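Costel Golob talks fast and drinks his coffee standing up. Wednesday, late morning, the back half of the Dunne workshop in Mamstead. He runs the teaching side there – two arms, one table, a person on the controls.

"People think you program it," he says. "You show it. Then you show it again. Then your sholders hurt."

A session is 30 demonstrations, then a break. He used to push for 90 in one go. "The last ones were garbage. Sloppy grasps, long pauses. And the thing learns the pauses too."

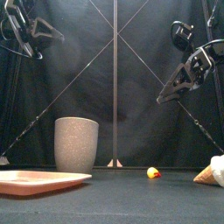
Can't you just take the arm by the wrist and guide it? For one arm, that works fine, and Golob did it for his first 3 months. With two you run out of hands, so he moved to remote control.

Ferhat Akyol joined in October from Sernenholm and does most of the driving now. Quieter guy. Says soft things are the worst, and small things that roll. "You feel nothing through the controls. You go by eye, so you learn to slow down right before you close."

They're at 2,000 recorded runs. Enough? Golob shrugs. "For one task, maybe. Move the cup and ask me again."

Next up is handing an object from one gripper to the other, wich Akyol has tried and doesn't love yet. "My left is terrible," he says.

We use cookies to improve your experience. Accept all | Manage settings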